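I got to the Stavo open day at ten past nine, which meant I was early enough to get coffee and too early to get any of the good pastries (they came out at ten, I'm told). The building is an old carpet warehouse on the edge of Pliltau, and over 3,000 people had put their names down for a slot. They let us through in groups of 20.

Our guide was Shirley Cheetham, who used to run the packing line at Semeniuk and talks about robots the way my aunt talks about her dogs. "This one's stubborn," she told us at the first bench. "Give him a shiny bag and he sulks."

The stubborn one sorts returned goods. It reaches into a bin, picks something up, and has to decide where it goes. Easy, right? I said so out loud, and Dehua Han, the engineer at the keyboard, handed me a blindfold and a pair of kitchen tongs. I dropped a sock, a tape measure and the same tube of hand cream twice. My group loved it!

Dehua's record for the arm, running on the Rorkach software, is 1,124 picks in a row without a drop. It didn't get near that while I was watching. It fumbled a sponge on the fifth try and a kid behind me yelled "Butterfingers!" and then everybody was rooting for it, me included.

I went back after lunch and stood there for another half hour. Shirley says they'll do it all again in July, with a second arm and, she promises, more pastries.
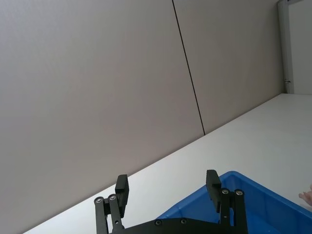

The gripper at the sorting bench, fingers open, with the blue bin beside it.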